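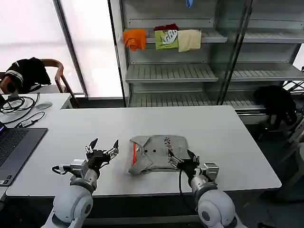 The first thing the woman who runs the folding bench at Ladinard wanted to know was how I fold my own T-shirts at home. I had come to the September open day in Kollent with a page full of questions for her, and there I was confessing that I do mine against my chest, chin holding the collar, and that my sleeves never match.

"That's perfect," she said, and she seemed truly delighted. "You're using your chin! You have a third hand and you don't even think about it. I'd love a chin."

Ladinard has the second floor of the old Zelenák building, up a staircase that smells of floor wax, and once a year the people who work there open the doors to anyone who cares to climb it. There were school kids and retirees and a couple who told me they had come in looking for the dentist and decided to stay. The folding bench was the busiest corner all afternoon. I think that's because everybody has an opinion about laundry. You can show people a machine that sorts bolts and they'll nod politely, but put a shirt on a table and they lean in and start giving advice.

"Everyone's a coach," she said. "A gentleman told me this morning I should iron it first. A little girl asked if it gets bored. I've been working with machines for 13 years, and those are better questions than I get at conferences."

We talked for a good while between demonstrations, perched on stools with paper cups of coffee, and she kept one eye on the bench the whole time, the way a parent does at a playground. I asked her the obvious thing, which was why a shirt should be so hard when robots have been building cars since before either of us was born.

"A car door is the same door every time," she said. "It's stiff, it's where you left it, and if you push on one side, the other side moves too. Now pick up a shirt by the sleeve. Where's the other sleeve? You know, sort of. You've been getting dressed all your life. The machine has to look at a lump of gray cotton and work out which bit of the lump is a collar, and the moment it touches anything, the lump is a different lump."

She pulled the cuff of her own sweater over her hand to show me, and turned it inside out, and turned it back. I have to say I've thought about it every laundry night since.

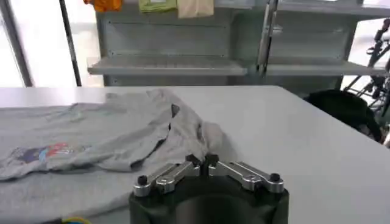
Fingertips close to the gray shirt on the folding bench at Ladinard.

The program that does the deciding is called Stumora, and she talks about it much as my aunt used to talk about her beagle. It learned from recordings of folds, 2,237 of them by her log, and she did a fair share of the early ones herself, guiding the machine through the motions until her shoulders ached. Of all those, 418 were thrown out.

"Mine, mostly!" she said, laughing. "I was tired, I got sloppy, I'd drop a corner and smooth it over as if it hadn't happened. And it learns that too. For a while we had a robot that would drop a corner and then pat it, very gently. It was sweet, but we couldn't keep it."

I asked whether she has a favorite part of the job, and she didn't hesitate. It's the pinch, the moment when the fingers have to take hold of the edge of the cloth and nothing else. Too high and they close on air. Too low and they're scraping along the table. And if they get two layers when they wanted one, the fold is crooked from then on and there isn't much to do except start over. She had me try it with my eyes shut, using just a thumb and one finger, on a dishcloth she keeps for the purpose. I got two layers. I got two layers the second time as well.

"You see," she said kindly. "And you've got skin."

The shirts, I should say, are ordinary shirts. People expect something special, she told me, and they always ask about the brightly colored things hanging over the shelves behind the table, hoping there's a system. She likes to switch colors and fabrics because a program that has met only gray will be thrown by orange. Prints are their own headache. A big design on the front gets scrunched up along with the cloth and stops looking like anything, and she says she has had long arguments with colleagues over whether a patch of color was a picture or a pocket.

I wanted to know about speed, because the man standing behind me had been muttering about it. Could it do a basket by suppertime?

"No," she said. "Please write that down. I don't want anybody going home thinking it's ready. You'd beat it easily, chin and all. What I'd like is for it to be dependable, and then we can talk about fast."

So who is it for? Here she slowed down a little and looked into her coffee. She started out thinking of the big commercial laundries, and that may be where it ends up first, but what keeps her interested is the mail she gets. People write to her about sore hands, about a mother who can't lift her arms, about the pile on the chair that makes them feel the whole house has gotten away from them. She reads all of it and answers more than she probably should.

"They're very polite letters," she said. "They say, no hurry, but when do you think?"

By 4:30 the coffee had run out and the school group was being counted back onto the stairs. She had 30 minutes left before closing and a line of people who all wanted to see one more, so I gave up my stool and stood at the back. Someone near the front called out that it should do the sleeves first. Someone else said absolutely not, sleeves last. She turned around and asked for a show of hands, and it was a pretty even split, and she looked happier about that than about anything else she had told me.

I went home and folded a basket of towels with my thumb and one finger. It took most of the evening.

COMMENTS

kettleandcord: Sleeves first. I will not be discussing this further. Lovely piece, though.

porchlight_58: I was there with my grandson and he has been patting his pajamas flat every night since. Does anyone know if they do this in the spring too, or only September?

Marrowfat: My hands have been bad for years and buttons are worse than folding. I hope somebody up there is working on buttons. Thank you for asking her who it's for.

hollowayhens: "You have a third hand and you don't even think about it" made me laugh out loud, I've used my chin since I was six.

Contact the editors | © Kollent neighborhood pages, all rights reserved | Back to top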